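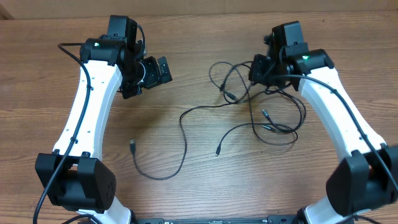
Stestura: a data set of barbecue cooks, logged by people who should have been watching the meat

Version 3, February

What you get

Stestura is a collection of 515 complete cooks, recorded on home smokers and kettle grills, with pit temperature, meat temperature and the cook's own notes. A cook begins when the fire is lit and ends when someone writes down that they are eating. In between there is a reading every minute, plus whatever the cook felt like typing at four in the morning, which gets less grammatical as the brisket stalls.

The project started when Corey Mudgway got into an argument with Thodoris Panagiotou over whether wrapping a pork butt saves any time. Neither of them has changed his mind. We do have a lot of files now.

Files

cooks.csv – one row per cook. Cut, starting weight, cooker type, fuel, wood, wrap, rest time, final score.

readings.csv – one row per minute per cook. Large. Your spreadsheet program will open it, think about its life, and close again.

notes.csv – free text, with the minute it was entered. Spelling is as we found it. "Brikset" appears often enough that you may want to treat it as a word.

cuts.txt – the list of allowed cuts, with the spellings we fold into each one.

convert.py – turns Fahrenheit into Celsius and back. It works on folders. Please make a copy of the folder first.

Cuts

Pork butt is the biggest group with 284 cooks. Brisket comes next, then ribs, then chicken, then a category called "other" that holds two meatloaves, a tray of mac and cheese and something logged only as "Dad's thing." It scored a nine. We have written to the owner of the file and are waiting.

Beef ribs and pork ribs were lumped together in version 1. They were split in version 2, by hand, by Thodoris, over a long weekend he still brings up.

How the readings were made

Most cooks used the Rastolex two-probe thermometer, with one probe clipped to the grate and one in the meat. The older Rastolex units report in steps of two degrees, so their curves look like stairs. The column probe_model tells you which is which. We did not smooth anything. If you want smooth curves, you can make them yourself and feel bad about it in private.

A set of 38 cooks came from the Bandara club, whose members cook on offset smokers and keep paper logs. Their readings are every fifteen minutes and were typed in afterward. Grease has eaten a few digits. Where we could not tell a 3 from an 8, the cell is blank.
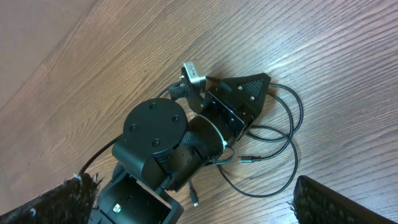 Missing readings are blank too, never zero. There are real zeros in the data, all from one cook in Celsius who lit his fire in an unheated yard in winter and deserves to have that on record.

Scores

The final score runs from one to ten and was given by the person who did the cooking. You will notice that the average is high. You will also notice that nobody gave their own brisket less than a four, including the one whose last note reads "ordered pizza." The Havitside cooks are the exception: those were scored by three guests each, without the cook in the room, and they run lower by more than anyone expected. Use the column scored_by before you draw any big conclusions about who can cook.

Known problems

Pit spikes above 800 degrees are a probe touching a coal, or a probe that has fallen off the grate and is having a bad night. They are flagged in readings.csv and left in place.

Weights are what the butcher's label said. Some people trimmed before weighing and some after, and the column trimmed is only filled in from version 2 onward.

"Wood" is whatever the bag claimed.

Lid openings are logged by hand and are surely too low. Everyone says they opened it twice. The temperature curves say otherwise.

Start times are local. One cook crosses the clock change in spring and seems to gain an hour of smoking for free. It did not help the bark.

What it is good for

Guessing when dinner will be ready, within reason. Looking at stalls. Comparing charcoal with pellets, if you have a thick skin and don't read the replies.

Please don't use it to decide whether meat is safe to eat. The probes were never calibrated against each other and some were stuck straight into bone. Buy a decent instant-read thermometer and check in more than one place.

Adding a cook

Send one CSV per cook, with the header row from template.csv. Leave the notes as you wrote them. New files get looked at on Wednesday evenings, when Corey has the laptop and no fire going. Cooks shorter than an hour are turned down – that's grilling, and Thodoris says it needs its own data set. He has not offered to build it.

Use and credit

Free for any purpose, including winning. Name Stestura and the version number. If you settle the question about wrapping, write to both of us in the same message.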